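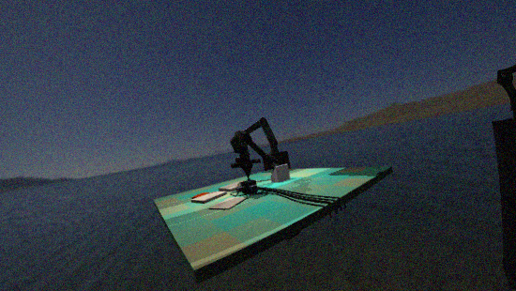 有位读者上周留言问我们,机械臂在仿真里把一件东西拿起来一千回,到了真桌子上一回也拿不起来,那前面这一千回该怎么写进报告里,总不能当作没发生过吧?留言后面还跟了好几条附和的,有做装配的,有带学生的,看得出来这个问题憋在不少人心里很久了。正好Teline工作组这几天把《桌面操作仿真测试实施细则》的征求意见稿放了出来,里面有整整一章就是讲这件事的,我们把稿子从头到尾读了两遍,挑要紧的和大家说说。

先说稿子的来历。Teline是Osar和Bitden两家公司牵头的一个工作组,去年7月起草了第一份提纲,当时只管一件事,就是仿真结果和实机结果不许混在同一张表里。提纲发出去以后意见多得收不住,前前后后收到书面意见118条,工作组一条一条回了,回复也附在稿子后面,字很小,读起来有点费眼睛,但是建议有空的朋友都翻一翻,里面有些争论比正文还有意思。现在这一稿共分7章,正文比提纲长了许多,语气倒是比提纲和气。

最引人注意的是关于记录的规定。细则要求,凡是在仿真里做的操作测试,每一次运行都要留下场景文件的版本、随机种子、物理步长和接触参数,哪怕这一次失败了,哪怕失败的样子很难看,也要留。以往大家习惯把穿模、弹飞、夹爪陷进桌面这一类的结果随手删掉,觉得是引擎的毛病,跟策略没关系。工作组的意思是,删可以,但是要先登记再剔除,剔除的理由写清楚,剔除了多少次也写清楚,好让后面的人知道分母是怎么来的。Bitden在意见回复里拿自家的一批数据作了说明:他们在Darko平台上跑了1939次抓取和插拔,重新按细则的办法统计了一遍,成功率比原先对外讲的低了一截。具体低多少他们没有公布,只说已经把旧的幻灯片撤下来了。我们觉得这个做法很厚道,也希望别家能跟上。

第二件事是背景和光照的变化。现在做桌面操作的仿真,把桌子连同机械臂放到各种天空、水面、山影前头去渲染,换颜色、加噪点、把地平线弄歪,都是很常见的做法,目的是让视觉模型少依赖某一种固定的环境。细则没有拦着大家这样做,只是要求把变化的范围写进报告,写明哪些东西在变、哪些东西一直没变。稿子里有一句话我们很喜欢,大意是说,背景换得再热闹,如果桌上的物件永远摆在同一个角落,那也只能算是一个场景。评测用的场景还应当和训练用的分开存放,分开编号,不要等到写论文的时候再临时从里面挑。

关于线缆,细则单独列了一节,这一节估计会让不少人头疼。刚体好办,盒子、薄板、方块,尺寸和质量给出来,大差不差;线缆就麻烦了,有的引擎拿一串小圆柱连起来代替,有的干脆只画样子不算受力,画面上看着一束线好好地搭在桌沿上,夹爪碰过去却什么反应也没有。细则要求,场景里凡是看得见的线,都要注明它参不参与碰撞、会不会传力,只作装饰的要在场景清单里标作装饰。Osar对这一条提过不同意见,认为标注的工作量太大,小团队负担不起。工作组最后折中了一下,允许同一类线缆合并标注,但是与被操作物件直接相连的线必须逐根写明。

桌面边缘也有说法。稿子建议在工作区四周留出缓冲带,物件的初始位置不应当落在缓冲带里,除非测试的内容就是边缘取放。夹爪下探的时候,末端与桌面之间的最小距离要设成可以查询的参数,不要埋在代码里。这一条本来是实机安全规范里的老规矩,有意见说仿真里撞了又不花钱,何必管它。工作组的回复写得挺长,核心的意思是,策略在仿真里养成了往桌面上硬压的习惯,搬到实机上是要赔夹爪的,所以接触力超过设定值的那些次,即便东西拿起来了,也要另列一栏,不得直接计作成功。

画面里有两台或更多机械结构的情形,细则也照顾到了。哪一台是受控的,哪一台只是摆在旁边,要在元数据里讲明白;不受控的那一台如果会挡住相机视线,遮挡比例要一并给出。读到这里我们停下来想了一会儿,编辑部以前转发过的好几份测评,恐怕都没有写过这一项。

再回到读者那个问题,一千回和一回到底怎么写。细则给的办法很朴素:两个数字都写,各写各的次数,各写各的条件,中间不许取平均,也不许用“综合成功率”之类的名目合到一起。如果仿真和实机差得太远,报告里要有一段文字讲讲可能的原因,讲不出来就老老实实写“原因未明”。从仿真转到实机之前,同一任务至少要用3组不同的随机种子各跑一遍,结果全部附上。我们问了几个平时爱较真的朋友,反应不太一样,有的觉得3组太少,有的觉得光是存这些日志,硬盘就要不够用了。工作组在附录里给了一个精简的日志格式,文本为主,视频只要求保留失败和剔除的那些次,硬盘的问题应当能缓解一点。

也有地方我们觉得还可以再打磨。比如稿子对“场景清单”的格式讲得很细,对谁来核对清单却只有一句话,说由“未参与该次测试的人员”核对。大一些的单位好办,三两个人的小组,桌子就那么一张,活儿都是一起干的,到哪里去找没参与的人呢?又比如颜色噪点的强度,稿子里要求给出数值,但是没有规定用什么单位,各家引擎的写法又都不一样,到时候几份报告放在一块儿,还是不好比。这两点我们已经写成意见递上去了,读者朋友如果有别的想法,也欢迎写信来,我们可以一起转交,署名不署名都行。

Darko平台方面表示,下一个版本会加入按细则导出记录的功能,场景清单、种子和接触参数可以一次导出,旧项目打开时会提示补填缺少的条目,不补也能继续用,只是导出的文件上会带一个“未完整”的标记。Osar则说先在内部的一个产线项目上试行,试行期间不对外发布成功率。

征求意见稿目前可以自由下载,意见表是单独的一份文档,填的时候请写明章节号,工作组说没有章节号的意见他们也会看,就是会看得慢一些。正式稿什么时候定下来还没有准日子。

本刊编辑部 2024年11月10日

相关阅读
夹爪力限值该由谁来定:Osar产线走访
Darko平台接触参数设置的几个常见疏漏
Teline工作组意见回复选读(上)
实机测试前的桌面检查表,修订版
Bitden谈失败记录的保存与归档
读者来信:柔性线缆仿真,大家都用什么办法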